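Unit 5 Handout: Planning and Budgeting for a Gripping Cell
Reading for the second half of the term. Bring a calculator and your draft equipment list.

1. Start with the task

Most first budgets begin with an arm picked from a catalog. Write the task down first. One paragraph is enough: what has to be picked up, where it comes from, where it goes, and how many times a day. The arm, the gripper, the table and the software license should all trace back to a line in that paragraph.

In our running case, a small seed and dried plant packer called Vendedska wants to move single items from a wooden cabinet to a packing tray. The items are light, uneven and easily bruised. The target is 80 picks an hour over a shift of 8 hours. Work out the daily total before class and check it against the cycle time you assumed in Unit 4.

2. Simulate before you spend

A simulated cell lets you test reach, finger width and approach angle before any purchase order goes out. It costs staff time, and that time belongs in the budget. Students often leave it off. For the Vendedska case, allow two weeks of one person's time for building the models and running grasps.

Model the furniture as well as the robot. A cabinet wall or a clear panel takes up space that the gripper housing may need, and a gripper that fits around an item on an open bench may not fit beside a side panel. 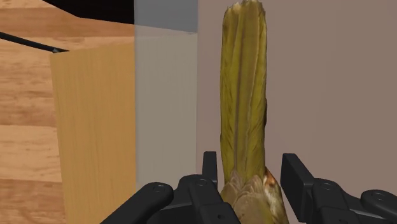 Pay attention to the shape of the item when you choose fingers. A tall, narrow item with a wider base gives you two places to grip, and they call for different openings. Flat finger pads are cheap and easy to replace, but the contact area on a ragged surface is hard to predict. Budget for two sets of pads in different materials. Simulation is weakest on exactly this point — friction and soft surfaces — so keep money back for bench tests.

3. The equipment list

Use these headings in this order.

Arm and controller
Gripper, including linkages and mounting plate
Spare fingers and pads
Table, guarding and cable runs
Computer and simulation license
Installation and training
Service and spare parts, first year
Reserve

For the case we use three suppliers. Ralel quotes the arm and controller as one item. Kinnunen quotes the gripper and charges separately for the mounting plate. Juditz does the guarding and installation. Read each quote for what it leaves out. The Kinnunen quote has no cables, and the Juditz quote assumes that the floor is already level.

The gripper line in the case is 2,000 dollars before the plate. Do not round it up to cover the plate. Give the plate its own line, so that a change in one price does not hide a change in the other.

4. Lead times

Put a delivery date next to every line. The item that arrives last sets the start date, and it is often a small one. In the case, the order goes out in January and the arm ships well before the mounting plate. Payment terms matter here too: a deposit on the arm may fall in one budget year and the balance in the next.

5. What to hand in

One page with the task paragraph, the equipment list with prices and delivery dates, and a short note on what you tested in simulation and what you left for the bench. State the reserve as a percentage and say which lines it is meant to cover. Groups that choose to rent the arm should show the rental cost over the same period as the purchase.

Prices in the case file are as of 3 May 2026. Use them as given, even if you find a newer quote.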